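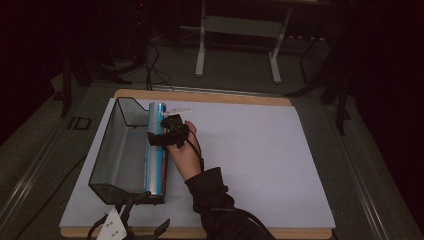 SPEAKER NOTES / SMALL OFFICE TRACK

Keeping paper records in a small office: what we changed in Bermont

Slide 1. Opening

Good morning and thank you for coming. Speak slowly here, the room in Plundbridge has an echo.

I work in an office that keeps paper. We have computers, of course, but our clients sign on paper, and the law in our field asks us to keep the signed sheet. So my talk is about paper: how it comes in, where it waits, and how it is found again after many years.

I will speak for 24 minutes and then take questions.

Slide 2. The situation before

When I came to the Bermont office, we had 488 folders in one room. They were sorted by the name of the client. This sounds correct, but a client can marry, a company can be sold, and then one client has two folders in two places. Each colleague had a personal way to solve this. One wrote a note on the old folder, another moved everything to the new one, and I am sorry to say that I did both, depending on the day.

(Pause. Ask: who has searched for a folder this month? Wait for hands.)

Slide 3. Numbers in place of names

We gave every folder a number. The number never changes. The name stands in an index, and the index can be corrected as often as needed. We took this idea from our sister office, Najafi, where they had used it for a long time with a card box. We use a simple spreadsheet and print it on the first working day of each month. The printed list hangs inside the cabinet door.

If somebody asks why we print it: the archive room has no network.

Slide 4. The waiting place

For me this is the most important slide. A paper is almost never lost in the archive. It is lost on the way there. It lies on a desk, under another paper, and after two weeks it belongs to the desk.

We made a rule with 3 waiting places: to sign, to scan, to file. Each is an open tray, and every desk has the same order from left to right. When a colleague is ill, another person can sit down and continue. Closed boxes did not work for us. We tried them in the spring and by May they were full of things which had no connection with filing, among them a pair of gloves.

Do not read the labels from the slide. People can see them.

Slide 5. The 60-day rule

No sheet may stay in a waiting place longer than 60 days. We stamp the date on the back, in the lower corner. On the last afternoon of the month one person walks through the office and collects what is too old. At first my colleagues felt this as a control, and there were some cold lunches. It became easier when the managers' desks were checked first.

Slide 6. What we throw away

Many offices are afraid of this part. We made a table with two columns: kind of document, years to keep. Everything that is not in the table goes to a lawyer one time, and after the answer it is in the table. Please do not copy our table. Your country and your field will have other terms.

Skip this slide if it is already past 10:15.

Slide 7. The cost

We bought very little. The numbered labels came from a supplier called Otov, and the trays we had already. The real cost was working time, mostly in the winter, when we renumbered the folders one shelf after another. I would today start with the newest folders, as they are opened most. We started with the oldest, and for many weeks we saw no advantage.

Slide 8. Open problems

Large drawings still do not fit anywhere. We fold them, and the folds become weak. Also we have no good answer for papers that belong to two clients. At present we put a colored sheet in the second folder with the number of the first.

If someone in the room has a better method, please let them speak. Leave the contact slide on the screen during the questions, and repeat each question into the microphone before answering.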